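Thirty-six booths in, and still taking notes by hand

Jamshid Sadeghi has been going to trade fairs for most of his working life, first as a junior buyer for a kitchenware importer in Hamilton and now as the owner of Gudska, a small sourcing firm that finds factories for Canadian retailers. He keeps a plain spiral notebook for each show. When we spoke in March he had just come back from Triniditz, the spring housewares fair, and the notebook was on the desk in front of him.

"I fill one per trip," he said. "If I fill less than one, I didn't walk enough."

This year's fair had 991 exhibitors across four halls. Sadeghi visited 36 of them. He said first-time visitors often try to see everything and come home with a suitcase of catalogues they never open.

"I go through the exhibitor list before I leave home and mark the ones I want. The first morning I see the ones I already buy from. They know me, they give me tea, they tell me what has changed with prices. After that I know what questions to ask the new ones."

He books his hotel as soon as the dates are published. For several years he stayed next to the fairgrounds, but the rates climbed and he moved to a smaller place near the second metro line. The trip takes a little longer in the morning. He said he doesn't mind, and that he uses the ride back to tidy up his notes while he can still read his own writing.

Most of his clients are independent shops and a few regional chains. The largest is Prendergast, which sells home goods through stores in Ontario and Manitoba. They asked him this year to look for a new supplier of storage tins after their last one doubled its minimum order.

"The old minimum was fine for a chain that size. Then it went up and they were going to be sitting on tins until the following Christmas," he said. "So I went looking for someone who would do 200 per design. Most people at the fair will say no to that. Some say yes and then the price tells you they meant no."

He found one on the third day, at the far end of the last hall. The booth belonged to a family company called Plorkex, which had a single table and a rack of samples. Sadeghi spent an hour there and asked for a price list in writing before he left.

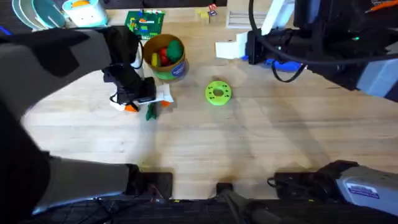 A written price list matters more to him than a handshake, he said. Prices quoted out loud at a booth tend to leave things out, such as inner packaging, labels or the cost of getting cartons to the port. He asks for all of it on one sheet, with the date the prices expire.

"I had a case years ago where the unit price was very good and the carton was extra. I didn't ask. By the time I added the carton it was the same as everybody else, and I had already told the client."

He is also careful with samples. He pays for them even when they are offered free, and he asks for one taken from regular production as well as the one on display. The display piece, in his experience, has usually been made by the best person in the factory on a good day.

From Plorkex he brought home two tins and had a third sent by courier. Prendergast's buyers looked them over and asked for a change to the hinge. The revised sample was due within a few weeks of our conversation, and Sadeghi wouldn't guess at whether the order would go ahead.

"They might like it. They might decide to do baskets instead. That happens too."

I asked what he would tell someone planning a first trip. He said to get the visa sorted early, to register online so as to skip the long lineup at the gate, and to bring twice as many business cards as seems reasonable. He gave out 132 this time and ran short on the final afternoon. He also recommends hiring an interpreter for at least the first two days, and paying for one who knows the product category.

"A general interpreter is fine for dinner. But if they don't know the word for the coating on the inside of the tin, you are both guessing."

Shoes came up more than once. He wears the same pair of black walking shoes every year and replaces them when the soles go.

Sadeghi plans to return for the autumn session, which has a smaller housewares section but more packaging suppliers. A client in Winnipeg wants gift boxes, and he has begun marking up last year's exhibitor list while he waits for the new one to be posted.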